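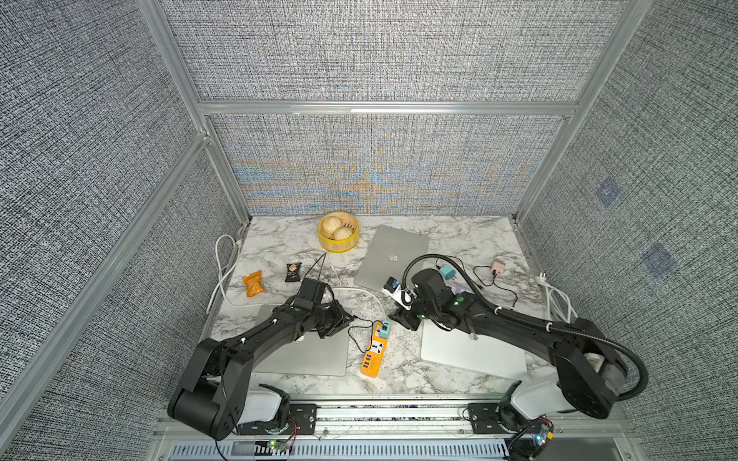

Projektbericht: Ladeplatz für Leihlaptops

Ausgangslage

Im Projektseminar sollten wir prüfen, ob sich der Verleih der Laptops an unserem Standort verbessern lässt, wenn alle Geräte an einem gemeinsamen Tisch geladen und abgelegt werden. Die Idee stammt aus einem Konzept mit dem Namen Brornley, das im Vorjahr entstanden ist. Dort heißt es, ein fester Ladeplatz spare Zeit und verhindere, dass Netzteile verschwinden. Belege dafür haben wir in den Unterlagen nicht gefunden.

Was auf dem Tisch liegt

Geplant war eine Fläche nur für Laptops und Zubehör. Drei silberne Laptops liegen zugeklappt auf der Platte mit Marmormuster, dazu kommen eine orange Steckdosenleiste mit USB-Anschlüssen, eine kleinere weiße und mehrere Ladegeräte, unter anderem ein rosafarbenes und ein helles in Türkis. Bei den schwarzen Kabeln auf der rechten Seite ist schwer zu erkennen, welches wohin gehört. Hinten links steht außerdem ein gelber Dämpfkorb mit zwei Teigbrötchen, und auch eine Snackpackung hat ihren Weg dorthin gefunden. Von einer reinen Technikfläche kann man also kaum sprechen.

Vorgehen

Wir haben im Januar 178 Ausleihen ausgewertet, die im Verleihprogramm Ivent eingetragen waren. Zusätzlich haben wir 9 Personen befragt, die regelmäßig Geräte abholen. Babatunde Lawal hat die Gespräche geführt, die Auswertung haben wir gemeinsam gemacht. Ein Vergleich mit der Zeit vor dem Ladeplatz war nicht möglich – damals wurde auf Papier notiert, und die Listen sind lückenhaft.

Ergebnisse

Die Befragten fanden den Tisch überwiegend praktisch. Ob sie ihr Gerät schneller bekommen als früher, konnte aber niemand sicher sagen. Als störend wurden vor allem die Kabel genannt. Zwei Personen wünschten sich beschriftete Netzteile, was wir ebenfalls für sinnvoll halten. Das Thema Essen kam in den Gesprächen nur am Rand vor. Wir sehen es kritischer: Krümel und Feuchtigkeit haben neben Steckdosenleisten nichts zu suchen.

Empfehlung

Das Budget von 200 Euro würden wir vorerst nicht für weitere Ladegeräte ausgeben. Zuerst sollten die vorhandenen Kabel sortiert, gebündelt und beschriftet werden – das kostet fast nichts. Für Essen braucht es eine eigene Ablage an anderer Stelle. Erst danach lohnt sich eine neue Erhebung, dann bitte mit einer Zeitmessung bei der Ausgabe. Die Behauptung aus dem Brornley-Konzept bleibt bis dahin offen.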